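Clube de robótica da Carroll põe dois braços a arrumar as compras

Publicado em 10/15/19

Quem passou pela sala do clube de robótica da Escola Carroll nas últimas semanas já sabe que a gente anda obcecado com pacotes de salgadinho. É sério! Desde agosto o nosso projeto do semestre, o Grakari, tem uma única missão: fazer dois braços robóticos pegarem pacotinhos espalhados e guardarem tudo numa sacola de compras. Parece coisa de criança de quatro anos, eu sei, e foi exatamente o que minha mãe disse quando contei em casa (ela depois tentou explicar passo a passo como se pega um pacote amassado e desistiu no meio).

Eu escrevo as notícias do clube aqui na página e também faço parte da turma que treina os braços, então já aviso que não sou imparcial. A tarefa foi tirada do regulamento da Trollimen, a competição entre escolas em que a gente se inscreveu este ano. Cada equipe monta a própria célula de trabalho, escolhe os objetos e tem que mostrar o robô lidando com coisas moles e irregulares. Cubinho de madeira não vale mais, e eu achei ótimo, porque no ano passado só se via cubinho.

Pacote de salgadinho é o pesadelo perfeito. Amassa, escorrega, brilha debaixo da luz, e cada um cai de um jeito. A nossa coleção tem pacote roxo e colorido da FOX'S, uns verde-azulados, verde, amarelo... e a sacola vermelha com "暴富" escrito em amarelo virou quase o símbolo do projeto. Sobre o papel de parede de flores e laços que cobre a célula, só digo que a votação foi apertada e que eu votei a favor. O reloginho branco fica na frente, na beirada, e todo mundo fica de olho nele durante os treinos.

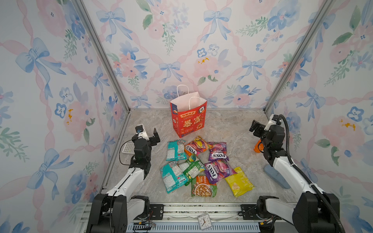
Como a gente treina

O grupo tem 43 inscritos, contando o pessoal da tarde, e a maioria nunca tinha encostado num robô antes deste ano. A gente se organiza em duplas: uma pessoa cuida do braço esquerdo, a outra do direito, e as duas precisam combinar tudo em voz alta. No começo era um caos. "Vai você", "não, vai você", e os dois braços parados um de frente para o outro feito gente educada demais na porta do elevador. Agora cada dupla tem o seu jeito de falar, e tem uma que se entende só com resmungos - dá certo, por incrível que pareça.

A parte da programação fica com outra turma, que olha as gravações das câmeras do punho e marca os momentos em que a garra abre e fecha. É um trabalho demorado e meio ingrato, mas foi dali que veio a melhor mudança até agora. Vendo as gravações com calma, o pessoal percebeu que a gente descia a garra reto demais e acabava empurrando o pacote para longe. Com uma leve inclinação, a coisa melhorou muito.

A hora da sacola é outra história. Pegar o pacote já não assusta tanto, o problema é a boca da sacola, que dobra, fecha, enrosca. Treinamos também com uma cor-de-rosa, de plástico, com alça branca fininha, e foi com ela que eu passei mais raiva neste projeto inteiro. Quando já tem pacote lá dentro, os dedos da garra precisam entrar bem na beirada, no meio daquelas embalagens todas amontoadas, e qualquer pressa leva a borda junto.
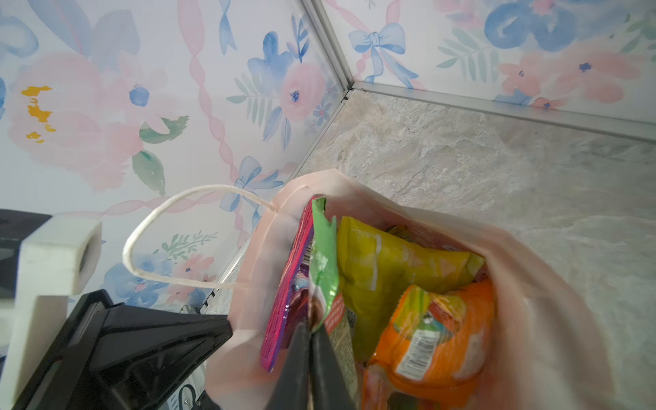 Tem gente no clube que defende largar o pacote do alto e deixar a gravidade resolver. Eu sou do outro time, o que prefere acompanhar até dentro e soltar com calma, e essa discussão já ocupou um lanche inteiro. Por enquanto vamos levar as duas estratégias para o ensaio geral e decidir lá mesmo.

O ensaio vai ser no ginásio da Trundstead, a escola vizinha, que também vai competir e topou dividir o espaço com a gente. Cada equipe terá direito a duas tentativas, com torcida liberada (mas sem apito, por favor, ano passado foi terrível!). Família e amigos podem ir, a entrada é livre, e quem quiser conversar com as duplas vai encontrar a gente perto da célula antes do começo.

E para quem ficou com vontade de participar: as inscrições do clube continuam abertas e não precisa saber programar. Basta passar na sala depois das aulas e pedir a ficha. Ah, e estamos aceitando doação de pacotes de salgadinho, de preferência ainda fechados - quanto mais colorido e barulhento, melhor para o treino.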